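Kornél Gulyás aprendió a esmaltar en Dzene, un taller que ya no existe. Me recibe un jueves, temprano, y habla despacio.

«El color de fuera es fácil», dice. «El problema es siempre dentro, donde se pone la bebida.» Durante 2 años hizo solamente pruebas. Guarda 60 plaquitas con amarillos diferentes, y casi todos le parecen feos.

Le pregunto si los clientes notan la diferencia. «Algunos sí. Una señora de Hendimby me devolvió 3 tazas porque el té se veía gris. Tenía razón.»

Desde febrero vende también en la tienda Senetti, pero no quiere crecer mucho. Una vez le pidieron 1.000 piezas iguales y dijo que no. «Yo puedo repetir una forma, pero un esmalte no lo repito bien.»

Sobre el asa tiene una opinión fuerte: debe ser gruesa, aunque pese más. «Las asas finas son para mirar.»
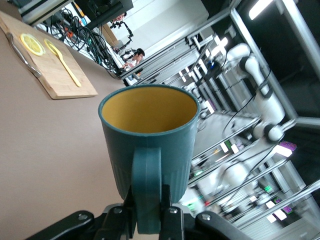

Justinas Uibo no está de acuerdo con lo del asa y nos escribe que una fina, si está bien pegada, dura lo mismo y cansa menos la mano.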